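Accueil > Programmes > Réemploi informatique > Rapports d'avancement

Rapport d'avancement intermédiaire, programme Prusari
Destinataire : fonds Aravena
Objet : remise en service d'unités centrales destinées aux bibliothèques et aux écoles du secteur de Skadby

1. État d'avancement

Le lot reçu du dépôt de Lovstead comprend 948 unités centrales. L'inventaire est clos. Chaque unité porte un numéro interne reporté dans le registre, avec la provenance, le type de châssis et l'état du disque à la réception. Le tri initial a été terminé en mai, conformément au calendrier annexé à la convention.

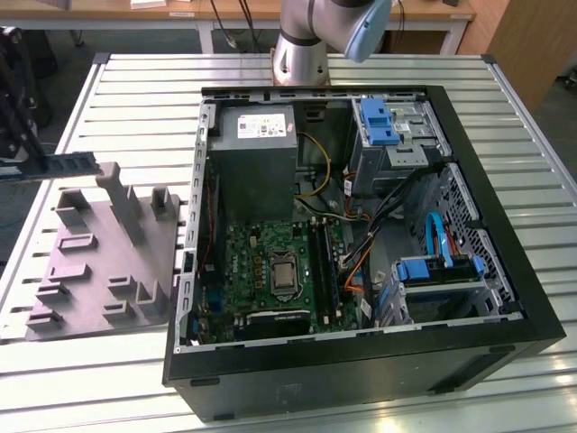 Le taux de conformité après le premier contrôle électrique s'établit à 79 %, pour un objectif contractuel de 65 %. Les rejets tiennent principalement à des condensateurs défectueux sur une même série de cartes mères. Les unités rejetées sont conservées pour pièces jusqu'à la clôture du programme, puis remises à la filière agréée.

2. Effacement des données

L'effacement est exécuté avant toute autre intervention logicielle. Un certificat est émis par disque et archivé sous le numéro de l'unité. Les disques dont l'effacement échoue deux fois de suite sont détruits. La procédure n'a pas été modifiée depuis le rapport précédent.
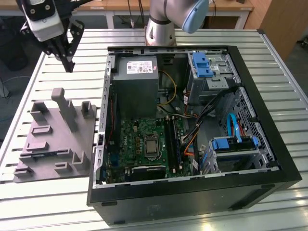 L'archivage des certificats a pris du retard à la suite du changement de serveur. La reprise des fichiers manquants est en cours ; aucune unité ne quitte le site sans certificat enregistré.

3. Configuration et mémoire

La configuration cible reste celle de l'avenant : système libre, suite bureautique, navigateur, session publique réinitialisée à chaque fermeture. Le stock de barrettes récupérées couvre les besoins des bibliothèques. Il ne couvre pas entièrement ceux des écoles, dont le cahier des charges a été relevé.

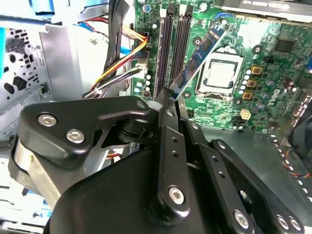 Un achat complémentaire de 20 barrettes est proposé sur la ligne « consommables », sans incidence sur le montant total de la subvention. L'accord écrit du fonds est demandé sur ce point avant la commande.

4. Livraisons

Les livraisons vers Skadby sont regroupées le vendredi. Deux bibliothèques ont demandé un report pour travaux de câblage. Les bordereaux signés sont joints en annexe B. 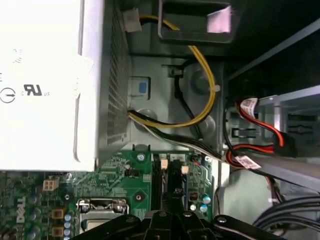 Le transport reste le poste le plus exposé : le tarif du prestataire sera révisé au prochain trimestre. Un regroupement des tournées est à l'étude et sera chiffré dans le rapport suivant.

5. Points soumis à décision

- Imputation de l'achat de mémoire sur la ligne « consommables ».
- Report de livraison pour les deux bibliothèques concernées.
- Maintien du format actuel de l'annexe financière.

Dernière mise à jour : mai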